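Gripper Trials FAQ - Small Parts Sorting

4 min read

Answers to the questions we get most about the Kariva bench trials, where we compare grippers on small, mixed items.

Which grippers are you comparing?
Two so far. The Collik is a two-finger parallel gripper with rubber pads. The Ollex has three fingers and a softer grip. Both mount on the same arm and run from the same controller, so you can swap them between runs.

Why hair clips?
They are cheap, they come in many shapes, and they snag on each other. A gripper that does well on blocks can do badly on a pile of claw clips. We also record people sorting by hand, filmed from head height, and use that as the baseline for both grippers. 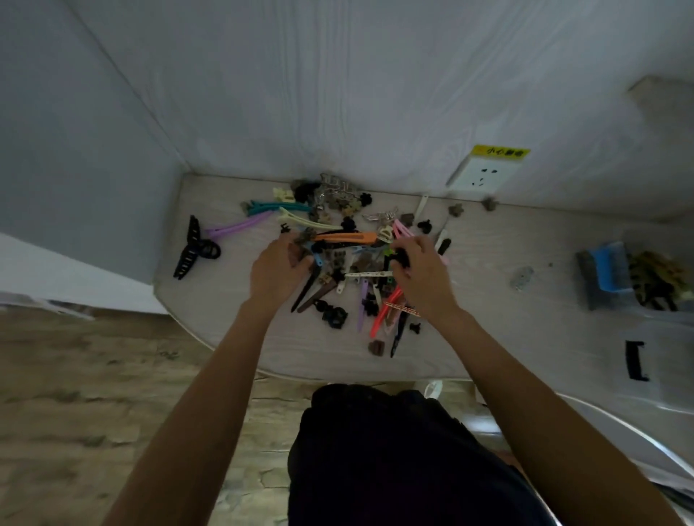 Hand-sorting baseline: right hand closed on a small black clip.

How many picks are in a trial?
A full trial is 1,000 picks. A short trial is 700, which we use after a pad change or a new controller setting.

What counts as a failed pick?
A drop, a miss, or lifting two clips when one was asked for. Tangled clips are logged on their own line and do not count against the gripper.

Do clear clips cause trouble?
Yes. Clear and shiny plastic is hard for the depth camera. We run those picks with the color camera as well - it is slower, but the position error is smaller.

Can I send in my own gripper?
Yes, if it weighs under 11 pounds with its mount. Fill in the Kinyua intake form first. The next open slots are in February.

We use cookies to remember your settings. Accept | Manage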